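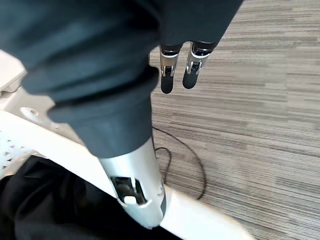 Section 3. Fitting the bar and hanging sweatshirts, fleeces and other heavy clothes

Read this section after the side panels and the base are in place. If the unit still rocks when you push it lightly at the top, go back to Section 2 and adjust the feet before you continue.

What you need
The white bar
The perforated side panels, already standing
The bag of end clips marked 359
A soft cloth
A tape measure

The Marar open clothes unit can be used in a bedroom, a hallway or a laundry room. It is made for clothes on hangers and for thick items folded over the bar. It is not made for wet bedding, rugs or anything with a hook that bears on a single point.

Choosing the height

1. Decide what you will hang most often. Long coats need the bar at the top position, with the center of the bar 1,450 mm above the floor. Sweatshirts and jackets can go lower.

2. Measure from the floor on both sides and mark the panels with a small piece of tape. The holes in the panels are triangular and the rows are staggered, so it is easy to end up one row off. Measure each side separately instead of counting rows across.

3. Check the space in front of the unit. Leave 300 mm clear so that sleeves and hems do not catch on furniture or on a door.

Note: The holes are the same on both panels. There is no left or right panel, but the folded edge must face the back.

Fitting the bar

4. Wipe the bar with a dry cloth. Dust from the packaging marks dark fabric, and fleece holds it.

5. Press one end clip into each panel at the tape mark. The point of the clip goes in first, then the clip drops until it sits against the metal. Pull it toward you. If it comes out, it was not down far enough.

6. Turn the bar so that the broad, flat face is on top. Clothes folded over the bar lie better on the flat face, and the hangers supplied with the unit are shaped for it.

7. Lift the bar with your hands well apart. Do not hold it by one end — the other end will swing down and can scratch the panel.

8. Set one end into its clip, then lower the other end. Keep your fingers out of the space between the bar and the clip.

9. Press down on the bar at each end, then in the middle. It should not turn under your hand.

Caution: Do not use tools on the end clips. A clip that will not go in by hand is in the wrong hole or upside down.

Moving the bar later

Take everything off before you move the bar, including empty hangers. Hold it from both edges, with your fingertips under the lower edge, and lift straight up until it is free of the clips. Lay it on a bed or a carpet while you move the clips. A bar left leaning against the unit can slide and fall.
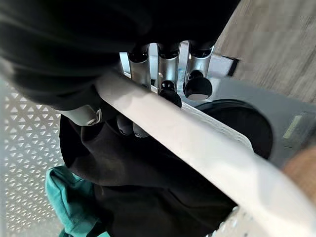 Malathi Nambiar: We moved ours down for the kids' hoodies and found the clips much easier to get out after pushing them up from underneath first. Pulling straight out just bent my nails back. It might be worth putting that in the steps.

The step now reads as follows for the Evik and Kornesano sizes. Push the clip up from below until it moves, then tip the top toward you and draw it out. The older clips, supplied before November, come out the same way but are stiffer.

Hanging and folding

10. Put the heaviest clothes near the side panels and the lighter ones toward the middle. Add clothes from both sides in turn so that the unit is never loaded on one side only.

11. Close zippers and empty the pockets. Keys and phones make a jacket hang crooked and will knock against the panel.

12. To fold a sweatshirt over the bar, lay it flat first and fold it once down the middle, sleeve to sleeve. Place it over the bar at the armpits so that the body hangs on one side and the sleeves on the other. Smooth the fold with the flat of your hand.

13. Leave a gap between thick items. Fleece pressed tightly against fleece keeps its creases and is hard to take down without bringing the next item with it.

14. Check that nothing reaches the floor. If a hem touches, raise the bar or fold the item higher.

Note: Damp clothes may be hung for a short time to air. Spread them out and dry the bar afterward. New dark clothes can leave color on a white surface when they are damp — wash them once before you hang them here.

Caution: Do not hang clothes from the holes in the side panels. The edges can pull threads in knitwear. Use the panel hooks described in Section 5.

Cleaning

Wipe the bar and panels with a cloth wrung out in warm water and a little dish soap. Dry them afterward, working the cloth lightly over the holes. Lint collects on the inside of the panels and can be taken off with a soft brush. Do not use scouring powder, steel wool or bleach.

If something is wrong

The bar turns: one end clip is not fully down. Remove the load and repeat step 5.

The bar slopes: the clips are in different rows. Measure both sides again from the floor.

Clothes slide toward one side: the floor is not level. Adjust the feet as in Section 2.

A clip is cracked: stop using the bar and order the clip bag by its number, 359. Replace both clips together.

Text for this section: Heriberto Ochoa and Rocío Gallegos, Plirnthorpe. Revised 2024-01-31.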